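Manholm bottling line 2: filler stops on low bowl pressure
Status: resolved
Opened by: Packaging, Manholm

Filler trips on low bowl pressure during long runs of the Modidau lager. First stop came after 3,330 cans, second after 2,542. Restart clears the alarm each time. Fault code is 107. 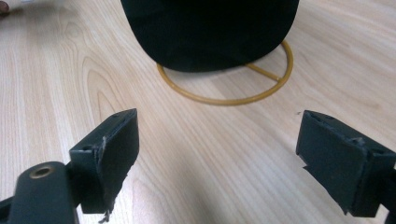
Checked the CO2 supply first. Regulator holds steady at the header, so the drop is downstream of it. Swapped the pressure sensor with the one from line 1 — same alarm, same code.

Update, 2:40 p.m.
Amundsen support asked for the trend log. It shows the pressure sagging slowly before each trip. They suspect the inlet valve seat. 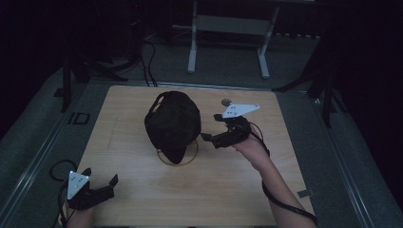
1 min read

Pulled the inlet valve. Seat is worn on one side and the O-ring is flat. Fitted the Dretska seal kit from stores and ran 200 cans on water, no alarm. Full shift on lager after that, no stops.

Please reorder one seal kit. Line 1 has the same valve and should be checked at the December shutdown. Closing.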